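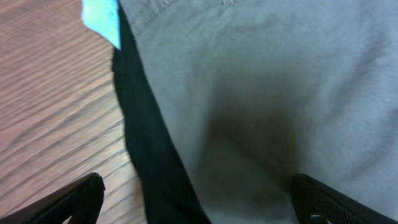
The folding table at Ullitz - gallery page

Welcome to the small gallery of our clothes exchange in Ullitz. On these pages we show what comes to the table before it goes to the shelves. The exchange is now in its second year in the old Akon building, and many people write to us and ask how the sorting is done, so I have written a little about it here.

Since last June we have given out 2,235 pieces of clothing. This is more than we expected when we began. Most of it is plain everyday wear: shirts, trousers, work jackets, children's things. We do not iron. We fold, we put the size on a paper strip, and the piece goes on the shelf the same day if there is a place for it.

The first work is always to take the heap apart. Clothes arrive pressed together in the bag and one piece is often inside another, a sleeve in a trouser leg, a sock in a pocket. We lay them on the wooden table and pull gently, starting with what is on top. Grey, black and light blue together is a very usual mixture with us, and in the evening the greys and the greens are not easy to keep apart. For this reason we sort the colours in the morning, when the light comes over the table from the side.

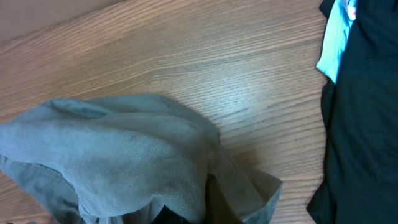

Do I have to wash the clothes before I bring them?
Please do, and dry them fully also, as we have no washing machine in the house.

A few words more about seams and edges. When a piece lies in a soft heap you see very little of it, so each one must be opened flat and turned once. We look at the hem, then at the stitching along the sides, then at the places where the cloth is double. A small open seam is no problem - we have a sewing box and two good lamps. If an edge has begun to fray, we decide if it can be hemmed again or if the piece goes to the rag basket. The rags are collected by Trummer, the carpet workshop, who cut them into strips.

Pale cloth takes the most time. Every mark is visible on it, and also every crease, and it is easy to take the one for the other. My own method is to smooth the piece with the flat hand from the middle to the outside, and
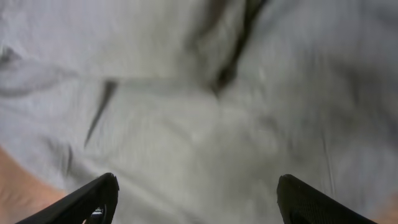 then to lift one corner and let the light fall under it. A crease changes when you move the cloth. A stain stays where it is. After this I fold the piece in half along its length, put the sleeves behind if it has sleeves, and fold it two times more. It must stand on the shelf with the fold to the front, otherwise people pull out the whole pile when they want only one.

Thick pieces we lay flat at the bottom. Thin pieces we may roll, but then the paper strip must go around the roll and not inside it.

The exchange in Trendach works in the same way as ours and takes what we have too much of, mostly winter things. If you live nearer to them, you can bring your bags there. Please close the bags with a knot and do not fill them more than you can carry with one hand.

Page last changed: 2021-03-04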